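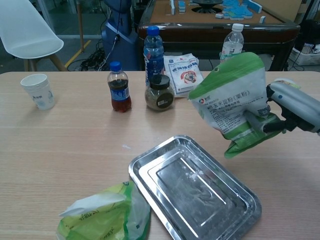
Pouring work moves to powders

The kitchen portion of the Koltano collection started its second stage on May 3, 2021, and the operators at the Skellinach site have been working with dry goods ever since. The first stage was water and rice. The second is corn starch, ground spices, baking powder and anything else that comes in a bag or a jar and doesn't flow evenly.

The goal for this stage is 800 accepted demonstrations. Of those, 200 are set aside for testing and won't be used in training. The rest go to the learning group at Jesard, who are building the policy that will run on the arm without an operator.

Dörte Fuchs, who runs the collection side, asked that this issue carry a fuller account of the work than the usual two paragraphs. Several people in other groups have been asking what a demonstration consists of and why the numbers go up so slowly.

How a session runs

One operator drives the arm and a second person handles the table. The table person sets out the goods, puts the tray in position and calls the task from the sheet. The operator then carries it out from start to finish. A typical task reads "pick up the corn starch, pour a small amount on the tray, return the bag upright." The operator doesn't get to choose a different bag or change the order.

Recording starts before the arm moves and stops after the gripper has opened and backed away. Both ends matter to the training group. In the first stage a good number of recordings stopped as soon as the pour was done, and the policy trained on them would pour well enough and then hang there holding the container. Putting things back is now part of every task.

After each recording the table person fills in one line on the log: task number, operator, container, accepted or rejected, and a reason if rejected. Then the table is reset. The reset is the slow part. Powder has to be wiped from the tray and from the wood around it, and the goods have to be moved to new spots according to the layout sheet. A session of nine layouts takes most of a morning.

Why bags are hard

A bottle has one shape. A bag has a different one every time it is picked up, and a different one again after some of its contents have gone. The gripper fingers push into the lower part of the bag and the powder moves out of their way, so the weight shifts while the arm is lifting. A hold that was firm at the start can loosen halfway through the tilt.

Operators deal with this by feel and by watching the bag. They gather more of the material between the fingers, tilt a little, wait, and tilt again. They don't all do it the same way. One of the morning operators keeps the bag low and turns only the wrist. Another lifts it higher and brings the whole forearm around. Both get powder on the tray, and both styles are being kept. The training group had asked in March for a single agreed technique, but after looking at the first batches they withdrew the request. The recordings with mixed styles covered more bag positions, and the policy had an easier time recovering when the bag slumped.

The top flap is its own problem. When it folds over the opening, powder comes out to one side or doesn't come out at all, and then comes all at once. For now the operators work with the flap however it happens to sit. A separate task for opening and closing flaps is planned with the two-arm station and isn't part of this stage.

What counts as a good example

The rules for accepting a demonstration have been rewritten. The old sheet had a long list and people read it differently, so the same recording could pass in the morning and fail in the afternoon. The current rules are these.

The right item is picked up on the first or second try.
Some powder lands on the tray.
A little powder on the table is allowed. A pile on the table is not.
The item goes back standing or leaning as it was, and nothing else on the table is knocked down.
The operator doesn't pause for longer than 5 seconds with the item in the air.

The rule on spills caused the most discussion. The first draft rejected any recording with powder off the tray. That would have thrown out most of the corn starch work, and it would have left the policy with no examples of what a slightly messy but usable pour looks like. The present wording leaves the call to the table person, who is told to mark anything doubtful as "review" and move on. Reviews are settled once a week with the recording up on the screen.

Rejected recordings are kept. They carry the reason from the log and are stored apart from the accepted ones. Kleinschmidt, the group that writes the scoring software, uses them to teach a second model to tell a failed pour from a finished one. They have asked for more failures with the glass jars and fewer with the bags, of which they now have plenty. Please don't fail on purpose to help them out. Staged failures look different from real ones and have to be taken out by hand later.

Other goods on the table

Every layout includes items that are not part of the task. They stay on the table so that the policy has to find the right thing among others that look something like it. Water bottles, soy sauce, paper cups and spice jars are all in use. The spice jars and packets also serve as pour items in their own tasks, and the drinks bottles carry over from the first stage.

Operators have asked whether the labels matter. They do, to a point. The task text names the item in plain words, and the learning system has to connect those words with a package it may have seen only from the front. For that reason the layout sheet turns packages to the side or the back in part of the layouts. It also means that two brands of the same item should both be used when they are on the shelf. If a package is finished and the replacement has a different design, note the change in the log and carry on.

Empty or nearly empty packages should stay in the rotation for a while before they are thrown out. A flat bag is picked up very differently from a full one, and there are still too few recordings of flat bags.

Backgrounds are left as they are. Furniture and equipment get moved between sessions and the operators have been told not to tidy the room for the recordings. The only thing that has to stay fixed is the lighting over the table. The steel tray throws back a strong glare, and white powder on a bright reflection is hard to pick out, both for the reviewers and for the scoring model. A dull tray was tried for two days. It made the powder easier to see, but the learning group wants shiny surfaces in the set, so the dull tray will be used in some layouts and the steel one in the rest.

Changes to the log

Two columns have been added. The first is for the fill level of the package, written as full, half or low. Judge it by hand before the session and don't weigh it. The second is for the grip, written as top, middle or bottom. Fill this in from what the operator did, even if the task sheet suggested something else.

The old log sheets can be used up for practice runs but should not go in with the accepted work. A few of them did last month, and Dörte spent an afternoon going back through the recordings to fill in the missing columns. If you are unsure which version you have, the new one has the site name in the top left corner.

Operator hours

New operators now do a half day of practice before anything they record is counted. Most people get used to the arm quickly, but their early pours are jerky, and the training group can pick them out of a batch without being told. Practice recordings are deleted at the end of the day.

Shifts on the arm are limited to one hour at a time, with a switch to the table role in between. The logs from the first stage showed rejections going up late in long shifts, mostly from dropped packages and items put back too hard. Swapping roles also helps with the calls on spills. People who have just tried to pour corn starch from a soft bag have a better idea of what can be expected.

There are still open slots in the afternoons. Anyone at Skellinach or Jesard who has done the safety briefing can sign up on the sheet by the door or write to Dörte Fuchs directly. Wear something that can take a bit of flour or starch, and leave watches and bracelets off if you are working the table.

Next on the list after powders is scooping, with spoons and a measuring cup. The task sheets for that are being drafted, and suggestions for containers are welcome until the end of the month.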